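Subject: Re: [sanine-history] Where did the old Troncoso road run?
Date: May 2019

Hello everyone,

I have been meaning to answer this for a couple of weeks and the garden keeps getting in the way, so please forgive me for coming in after so many of you have already written. I quote the first message again at the start, as I know a few people joined the list after it went out.

> I am trying to work out where the road from Sanine to Troncoso
> went before the mill pond was made. The county map I have shows
> it on the north side of the creek, but my grandmother always
> talked about walking to school along the south side and passing
> the Drader place on the way. She can't have done both! Does
> anybody have an older map, or a family story, or anything at all?
> Also, was there ever a bridge at Clekalura?

Well, I think your grandmother was right, and I think the map is right too. The road moved. My copy of the county map is the 1934 printing, and by then the pond was already there and the wagon road had been pushed up onto the north bank. But the deed to the Drader place (book 2 at the courthouse, page 1207, if you want to go and read it for yourself, and I do recommend it, the clerks are lovely) gives the line of the property as running "along the public road to the creek and thence by the water." The property never touched the north bank at all, so the public road in the deed has to be the south one.

What I can't tell you is the year it changed. I had hoped the school records would help, and I spent a very happy morning with them in January, but they are mostly about firewood. Who brought it, who didn't bring it, and one long letter about wet firewood that I would love to read out at a meeting sometime. There is one line about children "from across the creek" being let out early in high water, and that makes me think the old road still saw some foot traffic after the new one opened.

As for Clekalura, I have always been told there was a ford there and that the bridge people remember was farther down, by the lower pasture. If you walk in from the Troncoso end when the leaves are off, you can still make out the cut where the road came down to the water. It is steeper than you would expect, and I wouldn't have wanted to bring a loaded wagon down it. Wear boots – the bottom part is always muddy – and please ask at the farm first. They have been very good to us over the years.

One thing I would be grateful for: if anyone has family letters that mention the mill pond being filled, even in passing, could you look for a date? It would settle the whole question. I have 5 boxes of my aunt's papers still to go through, and I promise to report back if anything turns up, but I am slow and I stop to read everything.

And if your grandmother ever said which side of the road the Drader house was on, do please write and tell us. I have a theory about the well.

With warm wishes to all, and thank you for such a good question,

your list secretary
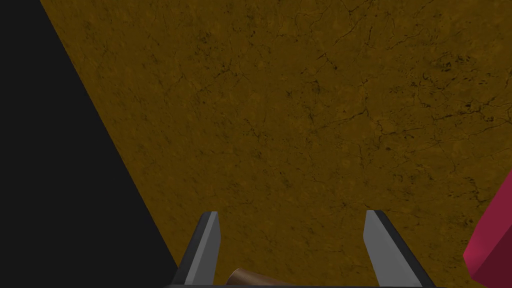

Sanine and Troncoso Local History Club – Old Roads Group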